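Flivlow Tabletop Items, version 2
README and data card
Last revised 5/3/20
Maintained by Yupin Wiriya and Shobha Kulkarni

Summary

Flivlow Tabletop Items is a set of written records about small household things left on a table: bowls, pens, tubes, cases, brushes, packets and similar. Each record names one item, says how it lies on the surface, and says where it is put when the table is cleared. The release holds over 2000 records covering 620 different items.

Views of the wooden surface: 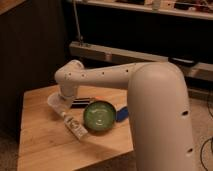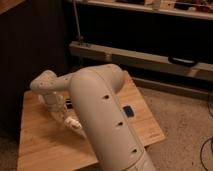
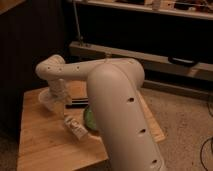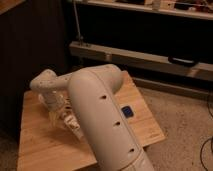 What label does a tube get when it is almost used up and has been rolled flat?

It keeps the label "tube". The label follows what the item was made as, and its present shape goes in the condition field, where "flattened" and "rolled" are both allowed values.

Contents of the release

records.csv - the main table, one row per record
items.csv - the list of items, with group and usual home
homes.csv - the list of places an item can be put away
changes.txt - edits between version 1 and version 2

All files are UTF-8 with a header row. Fields are separated by commas. Text containing a comma is in double quotes. Empty fields are left empty and never filled with "none" or "n/a", except in the home field, where "none" is a real value (see below).

Fields in records.csv

record_id: A short code. Codes are not reused when a record is withdrawn, so there are gaps.

item: The name of the item in lower case, singular. Must match a row in items.csv.

group: One of kitchen, desk, bath, toy, cloth, packaging, unsorted.

pose: How the item rests. Values are upright, on side, face down, flat, leaning, stacked. A bowl that is the normal way up is "upright". A pen is "on side" unless it is standing in something, in which case the container gets its own record.

condition: Optional. Values are flattened, rolled, crumpled, open, closed, empty, full. More than one value is separated by a semicolon. "Empty" and "full" are used only when the person writing the record handled the item.

near: Optional. The name of the closest other item, if one is within a hand's width. The hand's width was left to the writer's judgment.

overlap: Yes if any part of another item lies on top of this one or under it. This field was called "touching" in version 1. Items that only meet at an edge are no longer counted as overlapping.

home: Where the item is put away. Must match a row in homes.csv.

note: Free text, one sentence at most.

How the records were written

The table was laid with whatever small things were at hand, in no fixed arrangement. A writer picked an item, filled in the row, then put the item in its home and went on to the next. Rows were written in the order of clearing, and that order is kept in the file. Shuffling the rows loses it, and there is no separate column to restore it from.

Names were settled by Shobha Kulkarni. Homes were settled by Yupin Wiriya, who also checked the pose field throughout. Where the two disagreed about whether something was a case or a box, the rule is that a case is shaped to one kind of content and a box is not. A glasses case is a case. A box that happens to have glasses in it is a box.

Naming rules

Use the plain household word. "Pen", "marker" and "pencil" are three separate items. A marker has a felt tip; if the cap is on and the tip cannot be checked, write "pen or marker", which has its own row in items.csv.

Do not use a brand as a name. Printing on a tube or packet can go in the note field.

Color is not part of the name. A green bowl and a white bowl are both "bowl", and the color goes in the note if it helps tell them apart. Version 1 had "green bowl" and "blue bowl" as separate items, and these have been merged.

Material is not part of the name either, with one exception. "Paper bag" and "plastic bag" stay separate, as they have different homes.

A lid found without its container is "lid". A lid on its container is not recorded.

Homes

Each item has one usual home in items.csv. The home in a record can differ from it. A brush usually goes to the bath shelf, but a paint brush goes to the desk drawer, and a few brushes were put under the sink.

The value "none" means the item was left on the table on purpose. This applies mostly to large bowls that live there. Items thrown away have the home "bin" or "recycling". Crumpled paper without writing is always "recycling".

Known problems

The desk group is too large compared with the others. Pens make up more of it than they should.

The near field is unreliable when the table was crowded. Two writers looking at the same spread often picked different neighbors, and both answers were usually defensible. Do not treat it as exact.

"Leaning" was used loosely in the first batch of records - some of those items were simply on their side against something else. These have been corrected where the note made it clear and left alone where it did not.

Soft toys have no good value for pose. "On side" was used for most of them.

The unsorted group contains items that neither maintainer could place. It is not a random leftover and should not be used as a stand-in for rare items.

Split

A set of 500 records is marked as held out in the last column of records.csv. The split was made by clearing session, so items from one spread are never on both sides. The same kind of item does appear on both sides.

Related lists

The Indo list uses the same item names but has no pose field. The Admasu list has poses but sorts items by room, and its "hall" group has no match here. Records from either can be joined on the item column after the names have been put in lower case.

Changes from version 1

Colors removed from names. Field "touching" renamed to "overlap" and its meaning narrowed. Group "other" renamed to "unsorted". Homes "drawer 1" and "drawer 2" merged into "desk drawer". Duplicate rows removed.

Use and corrections

Free to use and change for any purpose with credit to Flivlow. Hosting is by Troltness. Corrections should quote the record_id and the field, and give the proposed value. Requests for a new item name should include its group and its usual home. Corrections received after March will go into the next version.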